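**Culto project – write-up for the Home and Materials module, April**

My project started with an argument over a mango. I share a flat with one other student, the kitchen has no table, and the worktop is about as wide as a chopping board. So most of what we do with food (sorting the shopping, peeling things, eating them) happens on a bed. The mango went over badly, the duvet cover was never quite the same, and I thought – right, that's my project.

The question I gave myself was a plain one. How do you set out fruit and small dishes on a soft surface so that nothing rolls, spills or leaves a mark? I called the project Culto, for no better reason than that it was the name of the notebook I was writing in.

## What I had to start with

I spent a weekend pulling out everything flat or flattish we own. There was a baking sheet, the lid of a storage box, a cork mat and two trays. I ended up buying one more thing, a cheap roll of thin plastic sheeting from Mesau, the household shop near the bus station. It comes in clear or red and I went for red, mainly so I'd notice it before sitting on it.

My budget was small and I'm pleased to say most of it came back. The sheeting was the only thing I paid for apart from the fruit, and the fruit got eaten.

## Trying the surfaces

I tested each surface on the same bed with the same mattress, which is a fairly soft one. For every test I put fruit down, sat on the edge of the mattress, got up again and wrote down what had moved. I did it 24 times on each of the two trays and a bit less on the others because I lost patience with them.

The cork mat was hopeless. It has no edge at all, and an orange will find the dip in a mattress faster than you'd believe. The box lid did better but it bends in the middle, so everything ended up huddled together in one spot. The baking sheet was fine until you needed to lift it, and then it flexed and made that horrible twang.

The trays were easily the best. What matters is the wall round the outside, and it doesn't have to be tall! I'd gone in thinking I would need something like a box, but a low edge stopped nearly everything. The fruit would roll up against the side and just stay there.

Weight matters too. My module notes suggested putting a load of 200 grams in each corner as a fair comparison, so I did that with bags of rice from the kitchen scales. The lighter tray still tipped whenever I sat down on the same side. The heavier one hardly bothered.

## Why the plastic goes underneath

I tried the sheeting on top of the tray first, as a liner, and it was a pain. It slid about, and peeling anything on it meant picking up the plastic along with the peel. Underneath is much better. The tray wipes clean by itself and the sheet is there for whatever goes over the side – juice mostly, and the odd pip.

It doesn't lie flat on bedding whatever you do. I smoothed it out, weighed it down, even left it rolled the other way overnight, and it still bunched up at one end. After a while I stopped fighting it. The wrinkles are ugly but they do catch drips.

## The layout I settled on

I wrote this part as steps so that my flatmate could follow it without me standing there.

1. Straighten the bedding and pull the duvet up towards the headboard, so the middle of the bed is clear. If you skip this the tray sits on a lump and you'll be chasing oranges.
2. Spread the plastic out in the middle. It should be bigger than the tray if you can manage it.
3. Put the tray on top and press down gently at each corner. If it rocks, shift it a little and try again.
4. Place the fruit in the tray with gaps between the pieces, and keep the dishes and the rest of the produce off to the left. I'm right-handed, so swap it over if you aren't. 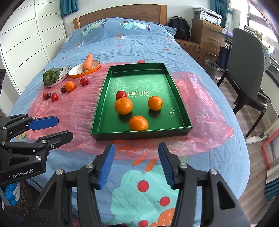

5. Take out what you're going to peel first. Peel over the tray and drop the skins in a dish as you go.
6. When you've finished, lift the tray off before you touch the plastic. Then fold the sheet inwards from all sides and shake it out over the sink.

## How it went, and what I'd change

We've been using this layout since the middle of the project and I do think it works. The citrus behaves well, as the dimpled skin grips a bit, and it's the smooth shiny fruit that wants watching. I'd like to try a thin cloth in the bottom of the tray for those, though that's one more thing to wash.

The dishes are the weak point. They stand outside the tray, so they have nothing to stop them tilting when somebody sits down. A second, smaller tray would sort it out, and there's one in the Pulier range that looks about the right size, but I'd spent enough by then.

My written log came to 1546 words and is in the appendix, with the tally sheets behind it. The rice went back in the cupboard. My flatmate has asked for a version that works for noodles, and I've said I'll think about it after the deadline.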